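August, nearly midnight

Too hot to sleep, so you get the day instead. I spent most of it thinking about gears, which I did not expect to be doing at my age! The old Korletey mixer finally started making that grinding noise again and I decided I was going to sort it out myself and not pay 600 dollars for a new one. Ourania Michailidis came by after lunch with her magnifier and her opinions (plenty of both) and we talked the whole thing over with iced coffee and the last of the apricot cake.

I've gotten very fond of working on a dark mat. Small shiny parts used to vanish on me the second I put them down on a white table, and now they just sit there where I can find them – such a simple thing and I wish I'd done it years ago.

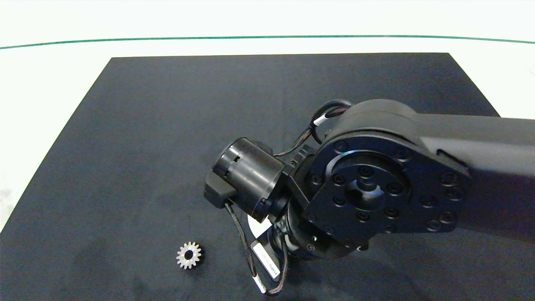 Anyway, a little metal spur gear is a lovely object if you look at it long enough. All those short even teeth, and the round hole in the middle, and it's so much smaller than the trouble it can cause. Ourania thinks I should order a spare from Jarkura while they still carry them. It's 12 dollars plus shipping, part number 3021, and I wrote that on the back of the electric bill, so I'd better not throw that out.

We argued a bit about grease. She swears by the thick stuff, I want the thin, and we left it there and ate more cake. Have to call the Jarkura people in the morning before ten. Also buy coffee, and return her cake tin this time.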